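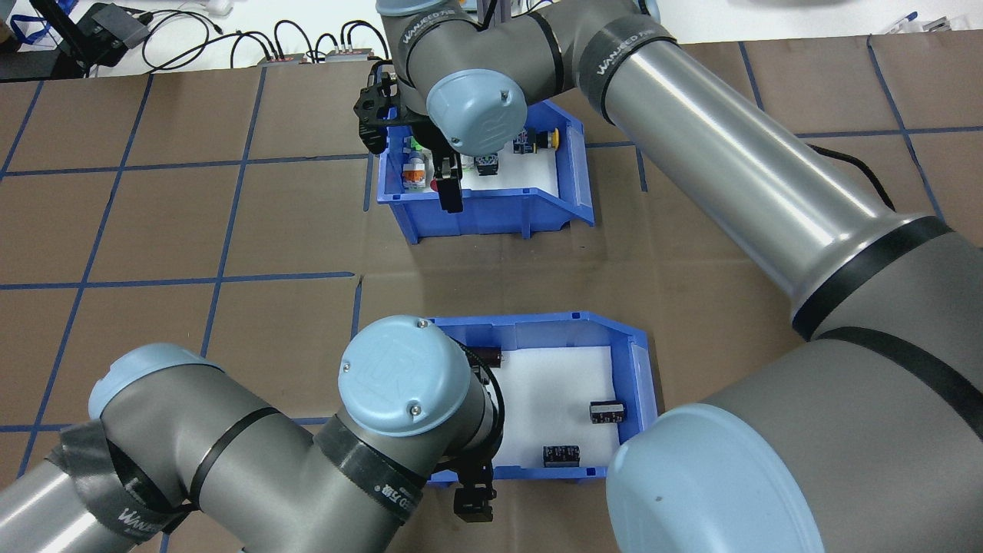 Two robot arms and two blue bins on a taped cardboard worktop.

I've had it with people booing Haruna Chiba. She won at Mastholm in April, two sets straight, and half the crowd behaved as though she'd kicked a dog. Her crime? She takes her time between points and doesn't grin for the cameras.
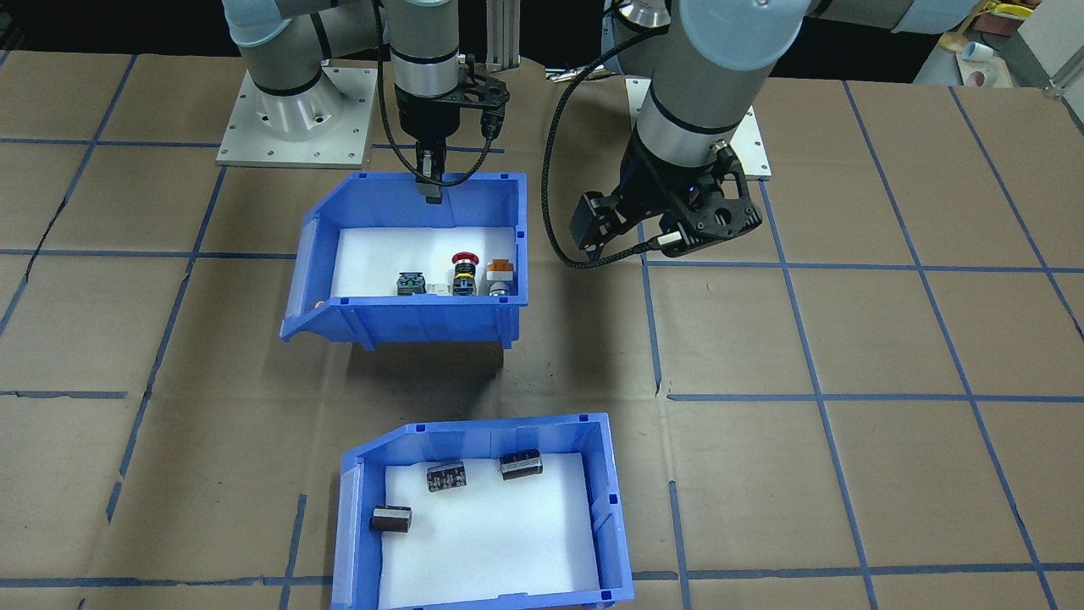 My mate Howard Ellwood reckons she brings it on herself, and fine, she does glare a bit (so would I!). But Yae Sugiyama smashed a racket in the same event and got a standing ovation for her next winner. Where's the sense in that?

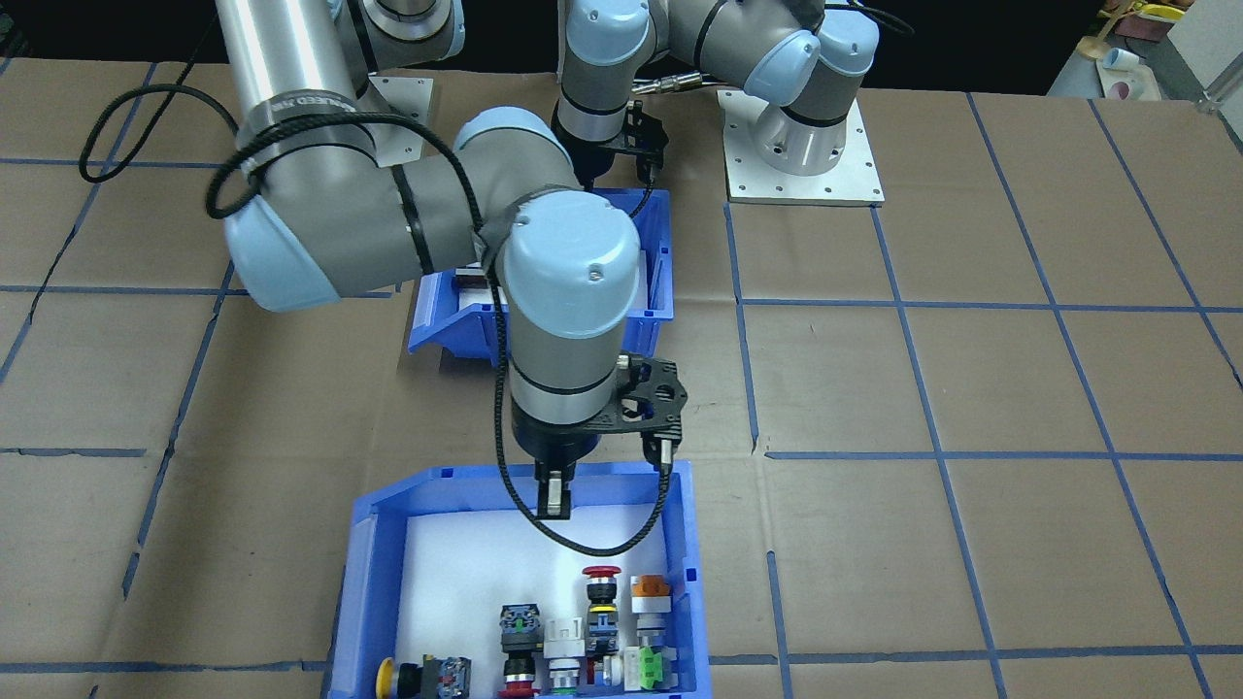

Tennis crowds want their champions lovable as well as good, and I think that's a lot to ask of anyone serving at 107 miles an hour. If all we wanted was the ball put in the right place, we could send out a pair of grey and pale blue robot arms and clap politely. We want tempers and odd habits, surely? So cheer for Sugiyama all you like. Just let Chiba serve in peace.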